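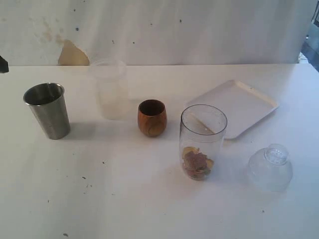
2026年9月25日 兄弟姐妹照护分工,访谈整理

上午把Skamdale那一批的转写全部过了一遍。录音总长864分钟,十份转写稿,Direr自动转出来的,错字主要集中在两个人同时说话的地方。第五份最乱,姐弟俩抢话抢了半个多小时,Direr把他们的话合成了一个人。这一份我从头听了,手工拆开,存为新版本,旧版没删,放在“待弃”文件夹里。Jessie如果已经在旧版上做了标注,请告诉我,我来搬。

访谈问的还是那几个老问题:父母现在谁管,当初怎么定下来的,有没有正式谈过,钱怎么出,有没有因为这件事吵翻过。提纲是三月定的,中间只改过一次措辞,把“您是否觉得公平”挪到了最后。先问公平,后面的人都往公平上靠,连买菜也要算一算。

先记“当初怎么定下来的”。大多数家庭答不上来。他们会讲一件事,比如母亲摔了一跤,或者父亲把车开进了邻居的花坛,当天谁在附近,谁就去了,去了以后就一直是这个人。我原来的编码表里有“协商”“指派”“自愿”三类,用起来很别扭,多数段落三类都沾一点。有一位大女儿说她是自愿的,隔了两页又说“我妹妹从来没问过我愿不愿意”。两句我都标了,没有合并。

建议加一类,暂叫“就近接手”。判断标准写在编码本第二栏:第一次出力的理由是地点或时间方便,此后没有人重新提起过分工。Magnus觉得这一类会吃掉别的类,他试标了一份,一半段落都落进去了。我看了他标的,有几段确实太宽,比如住得近但每个月全家通一次电话商量的,不应该算。标准后面再补一句:有过重新讨论的,不入此类。
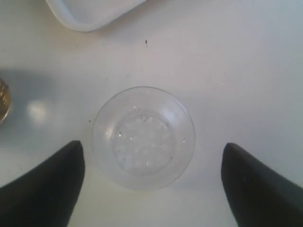
再说“有没有正式谈过”。这里受访者对“正式”的理解差得很远。有人认为全家坐在饭桌边,把电视关了,就算正式。有人说要写下来才算。Chisholm家(化名照旧,全文统一用这个)的老三说他们谈过,老大说没有,两个人指的是同一顿饭。老三的原话:“那天我把爸的药单拿出来,一样一样念了。”老大的原话:“他那天喝多了,念药名。”

这一对我前后读了好几遍。原来打算把它作为“说法不一致”的例子放进报告,现在想放到“沟通”那一节的开头。两个人都没有说谎。老三花了力气准备,药单是他自己抄的,他觉得已经把话说到了。老大等的是有人问她累不累,那顿饭没有人问。

钱的部分比预想的平静。出钱多的人很少抱怨出钱,抱怨的是转账之后没有回音。有一位哥哥每月转一笔给妹妹,妹妹收了不回话,他在访谈里说了四次“她至少可以回个好字”。妹妹那边的访谈是Mireille做的,妹妹说她收到转账的时候一般在给母亲洗澡或者在药房排队,看见了,想着晚上再回,晚上就忘了。Mireille在备注里写,妹妹说到这里停了很久,之后把话题转到药房换了营业时间。停顿请在转写里标出来,Direr是不标的,时间码照抄录音就行。

顺便记一下停顿怎么标。短的不管,五秒以上写“(停)”,哭或者笑单独写,不要写“情绪激动”。上个月有一份稿子里写了好几处“情绪激动”,回去听录音,有一处是在咳嗽。

吵翻过的有两家。一家因为卖房,一家因为一张轮椅。轮椅这家的经过值得详细整理:弟弟在网上订了,没跟姐姐说,轮椅到了过不了卫生间的门。姐姐把它推到车库,拍了张照片发在家庭群里,没有配字。弟弟退了群,之后半年多没有来往。问到后来怎么又说上话的,姐姐说父亲过生日,弟弟来了,进门先去车库看了轮椅,回来说了一句“轮子没气了”。她说她听着就当是道歉了。弟弟那份访谈里完全没有提到轮子,他说是姐姐先给他盛的汤。

两边各自认定对方先低的头,这种情况在别的家庭里也有,程度轻一些。我在编码表里开了一栏“和解由谁发起(自述)”和“和解由谁发起(对方述)”,分开填,空着也行,别猜。

下午跟Magnus和Mireille对了编码,用的是Zernau的共享表。有分歧的地方如下。

一、“孝顺”这个词怎么处理。翻译回来的稿子里出现得比原话多,译者把“照顾得好”“懂事”“不让人操心”都译成了孝顺。Mireille主张全部恢复原话,我同意。Magnus担心读报告的人看不懂,那就加脚注。

二、父母本人在场的访谈要不要单列。有两份是在父母家里做的,老人坐在旁边,插过话。子女的回答明显短。暂时单列,分析时先不并入,等Jessie把现场笔记交齐再定。

三、配偶的话算不算。女婿媳妇接话的地方不少,有的比本人讲得清楚。原来的同意书只覆盖兄弟姐妹本人,所以配偶的话一律不引用,转写里标灰。这一条没有商量余地,已经标了黑体的请改回来。

四、“老小”。好几家都说最小的那个不管事,可是访谈里最小的往往知道最多细节,母亲怕哪种药的苦味,父亲听力好的是哪只耳朵。Magnus认为这是因为他们打电话多。有可能。电话算不算照护,编码表里没有地方放。我临时加了“远程陪伴”,定义还没写好,大家先别用。

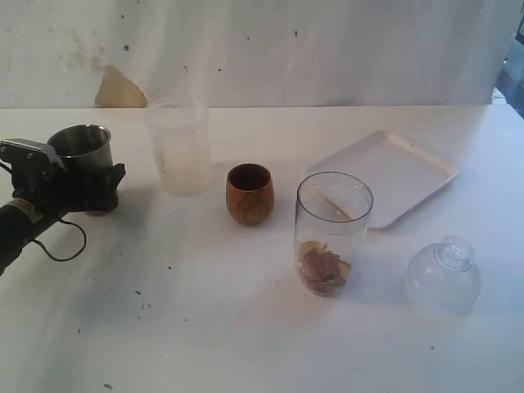

黑色夹爪夹着一只不锈钢杯,后方是白布

四点以后给Donnie Strachan回了邮件。他问能不能把访谈提纲拿去他那边的家长小组用。提纲可以给,后面的追问部分不给,那几句需要受过训练的人来问。“您有没有希望对方听见却一直没说的话”这一句,我们做的时候有人当场不想继续,后来花了很长时间才收住。已经跟他说明,他如果想用,先来听一次我们的复盘。

Angus Jardine建议在反馈会上让兄弟姐妹互相读对方的片段。我不赞成,写在这里备查。受访者答应的是匿名引用,没有答应让自己的姐姐读。换了名字,姐姐也认得出来那顿饭和那张轮椅。Angus的意思是征得同意以后再读,那也要单独签,还要给人中途反悔的余地。折中办法是由我们写几段合成的情景,细节打散,几家的事放在一起,读给全场听,讨论时不问“这像不像你家”。他说可以考虑。情景稿由我起头,先写两段,一段关于转账不回话,一段关于“谁都没问过我”。

写第一段的时候发现很容易偏心。初稿里妹妹忙得团团转,哥哥只会转钱,读起来像在给哥哥判分。重写时把哥哥夜里查母亲的病、在手机里存了一堆链接又没敢发的事加了进去,这个细节来自另一家,性别也换过。Mireille看完说妹妹现在太沉默了,让她在第二段里说一句话。还没想好说哪句,备选有两个:“我看见了,谢谢”和“你下个月能不能来一趟”。后一句更像真人会说的。

关于我自己的一点备注,按规矩也写进来。听第五份录音时我停下来好几次,那位姐姐说话的口气像我大姐,句子末尾往下压。我对她的标注比对弟弟的宽,“指责”只标了一处,Magnus盲标的时候标了四处。回去对照,他标得对三处,剩下一处我还是认为她在开玩笑,录音里能听到弟弟笑了。已经改好,分歧那一处在表里打了问号。以后凡是听着像自己家里人的,交给别人先标。

晚些时候还补了一件事:Skamdale那边有一位受访者来电话,要求撤掉她讲母亲偏心的那一段。全部撤,包括转写、编码和备注里的转述。我删了共享表里的,Jessie本地如果有副本也请删掉,删完在这一行后面签个名。她没有说原因,也没有追问。其余部分她同意保留。

待办

Jessie:现场笔记两份,补停顿标记,确认本地副本。
Magnus:按新标准重标“就近接手”,只标前五份,标完先别看我的。
Mireille:把“孝顺”恢复原话,脚注格式按上次报告的来。
我:情景稿第二段,“远程陪伴”的定义,给Angus写一份单独同意书的草稿。

编码本新版已上传,文件名后面带“二”。旧的那版第二栏有错,用旧版标的段落请在备注里写一声,我统一换。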